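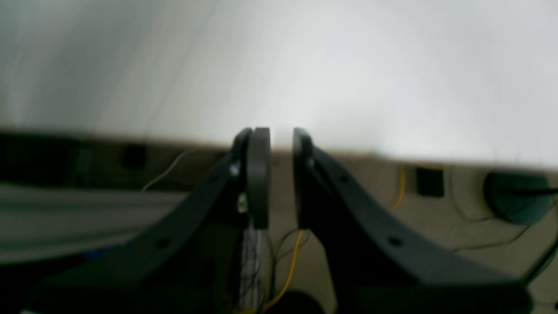 How should off-season clothing be prepared before it goes into storage?

Each item should be washed, dried completely, and folded along its length before it is placed in a lidded container. Clothing that is put away with body oils or food residue on it may yellow over the summer, even when no stain can be seen.

The Lehner Residence Halls ask all residents to complete storage by the end of March. Storage bins are issued at the Guneline Street desk. Each resident may use up to 3 bins, and each bin may weigh no more than 21 pounds when full.

Step 1. Empty all pockets and close zippers and buttons.

Step 2. Wash according to the care label. Do not use fabric softener on wool or on water-resistant coats.

Step 3. Dry fully. Heavy knits should be left flat overnight.

Step 4. Fold.

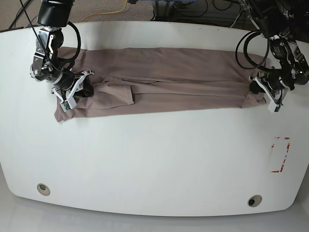
Folding for storage differs from folding for daily use, as the item will keep its shape for several months. Work on a clean, smooth surface larger than the garment. Bring the sides in lengthwise until a long, flat strip is formed, as with the dusty pink-brown garment on the white table, and smooth the layers from the middle toward both ends. Fabric that bunches at an end should be opened and laid again. The strip may then be folded in thirds.

Step 5. Place heavy items at the bottom of the bin. Attach the completed label to the short side.

Bins without labels will not be accepted.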